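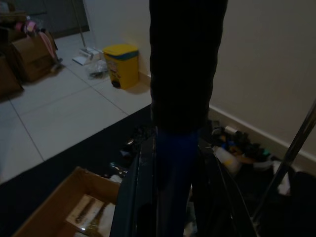

Brivisberg, April

Flutport floor-tidying demonstrations

Flutport is a set of 873 demonstrations recorded by remote control in ordinary rooms with things left on the floor. The operator drives the arm with a hand controller and watches the wrist camera view. Of the total, 714 are for training and the rest are held back for testing.

Contents

Each episode folder holds the wrist video, the joint positions, the gripper opening and a one-line task written by the operator before starting. Typical lines are "pick up the bottle by the wall" and "put the plastic bag in the yellow bin". The bin has a blue rim and a pedal, and operators were told not to use the pedal.

The finger sleeve is dark and hides the middle of the view. We have not masked it. Lighting is uneven, and small items on the black mat can be hard to make out. Brightness has been left as recorded.

Operators

Six people recorded, each after a practice hour with Kianoush Ghaffari. Episodes where the operator gave up are kept and marked "stopped" in the index. There are 125 of these, all in the training part.

Known problems

Gripper opening is logged late in the earliest folders. Use the corrected column in the index.

Questions and corrections to Marlene Sandhu at Prindulari.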